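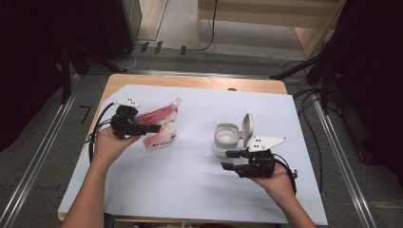
Figure 1. Refill task, two hand-held grippers. Lid open, pouch standing.

Learning when to let go: segmenting two-handed demonstrations for a refill task
Anselmo Goicoechea
Project report, submitted Feb 17, 2020

1. What the project was meant to be

The original proposal promised a complete policy that would refill a container from a soft pouch with two arms. My supervisor read it, was kind about it, and asked which part I would like to finish. I chose the part that cuts recorded demonstrations into phases, on the grounds that cutting things up sounded easy.

The tool is called Sivitia. It takes the pose tracks of the left and right grippers, plus the jaw opening of each, and produces a list of labelled phases: approach, grasp, hold, tilt, return, release. The planner downstream, Trulline, was already in the lab and was not mine to break. It expects those labels and behaves badly without them.

2. Input

Poses come from the dotted marker plates, one on each gripper. The left hand deals with the pouch and the right hand with the container, so in principle the two tracks can be labelled separately. In practice the hands wait for each other, and the waiting is the interesting bit. A hand that is holding a container steady looks, to a velocity threshold, exactly like a hand whose owner has gone to sleep.

I had 400 recordings to work with. The first version of the loader read the left track into both slots, and for a fortnight I was very pleased with how well the hands agreed.

3. Method

Version one used speed alone. A phase ended when the gripper slowed below a threshold and began again when it sped up. This gave a tidy set of phases for careful demonstrators and confetti for everyone else.

Version two added the jaw opening and a small hidden Markov model for each hand. Jaw signals are much more honest than speed: a closing jaw nearly always means something. The exception is the pouch. It is soft, so the jaws go on closing after contact, and the model kept reporting a second grasp on an object it already held. I fixed this by smoothing the jaw signal over a window of 10 samples and forbidding a grasp from following a grasp. The second half of that fix did most of the work, and the first half is in the report because it took me longer.

Version three, the one submitted, joins the two models. The left hand may not enter tilt unless the right hand is in hold. Written down, this is one line. It replaced a file of special cases that I had been calling the Acuña rules, after the street I lived on when I wrote them, and which I was sorry to delete for sentimental reasons only.

4. Marker dropouts

When a plate turns edge-on to the camera the pose either vanishes or flips. Tilting the pouch turns the left plate a good deal, so the track tends to fail at the moment one most wants it. Short gaps are filled by interpolation. Flips are caught by comparing each new orientation with the last trusted one and throwing out any jump too large for a human wrist. I used my own wrist as the reference, which is a limitation.

Gaps longer than 2 seconds are left alone and the phase is marked unknown. Trulline treats unknown as a request to stop, and I have come to respect it for that.

5. Results

Against my hand labels, version three places the start of tilt more reliably than either earlier version, and the false second grasps are gone by construction. Release is still poor. People let go of a pouch gradually, as if leaving a party, and I could not label the moment consistently myself. When I relabelled a batch after a break, I disagreed with my earlier self often enough that I would not trust either of us.

I also tried the phase boundaries from Weltbridge, an older segmentation script used in the group. It did better than mine on approach. I have kept its approach detector and said so in the code comments.

6. Left undone

There is no handling for a demonstrator who puts the pouch down halfway and starts again. Such recordings are labelled as one long hold with an odd shape. The viewer draws the left hand in blue and the right hand in a slightly different blue – this is known. Configuration is read from the folder you happen to be standing in, so run it from the project root.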